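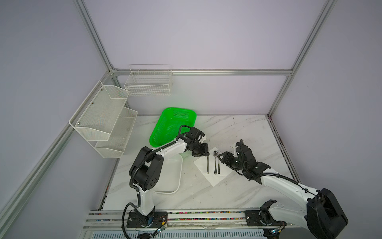
Newsletter > Table Service > Setting Notes

Napkin pockets for the spring place setting

By Misaki Hattori

Print this page | E-mail this item

The Listetti dining room moves to the paper pocket setting in February. It replaces the flat setting, in which knife, spoon and fork lie side by side beside the plate. The pocket takes less table width and can be made up before service and stored on trays.

Use the 12-inch white paper napkin. Lay it on a clean, hard surface with one corner toward you. Place the spoon on the center line, bowl up, with the knife to its left and the fork to its right, tines up. Keep the handles level at the bottom. Check each piece for water spots at this stage.

Fold the napkin around the silverware and crease it firmly. Hanyu Song tested 128 settings in the Arai room and found that a soft crease was the usual cause of a pocket opening on the tray. A second pass with the thumbnail corrected most of them.
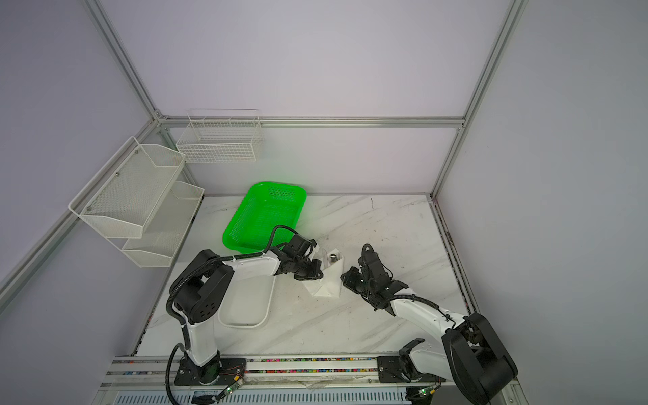 Folded paper pocket standing on a marble-patterned top, with a utensil showing at the opening.

Finished pockets may be stood up or laid flat. Standing pockets should go out no more than 2 hours before seating, as the paper relaxes in a humid room. For longer holding, lay them flat in a shallow tray, no more than 3 deep, and cover with a dry cloth.

Yae Yokoyama has the revised fold sheet. Order napkins through Kenta Hirano by noon. The Stikent stock is a lighter paper and should be used up at the coffee bar.

Comments (3) | Shares (12)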